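Storing dry goods and snacks at home
Goodall Housing Association – Advice for residents
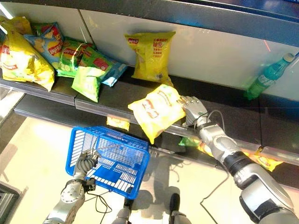

Bagged snacks on shop shelving.

Most packaged dry foods keep well in an ordinary kitchen cupboard, provided that it is cool, dark and free from damp. Residents are advised to avoid the cupboard directly above the cooker or beside the boiler, where temperatures may rise well above those in the rest of the room.

Opened packets
Fold the top of the bag down at least twice, pressing out the air, and secure it with a clip or peg. Crisps and crackers are best eaten within a few days of opening. Flour, rice and oats should be moved to a lidded container. Cut the date from the packet and tape it to the lid.

Shelves
Fixed shelves in Mirar Court kitchens are 32 cm deep; those in the newer flats are 36 cm. Heavy items such as tins and bottles belong on the lower shelves. No single shelf should carry more than 15 kg – please report any loose brackets to the repairs desk.

Cleaning and pests
Empty the cupboard twice a year, wipe the shelves with warm soapy water and leave the doors open until they are fully dry. Crumbs in the corners attract moths and beetles. Where insects are found in one packet, check every other packet in the cupboard, including those that have not been opened, and put affected food in the outside bin.

The repairs desk opens at 9 am.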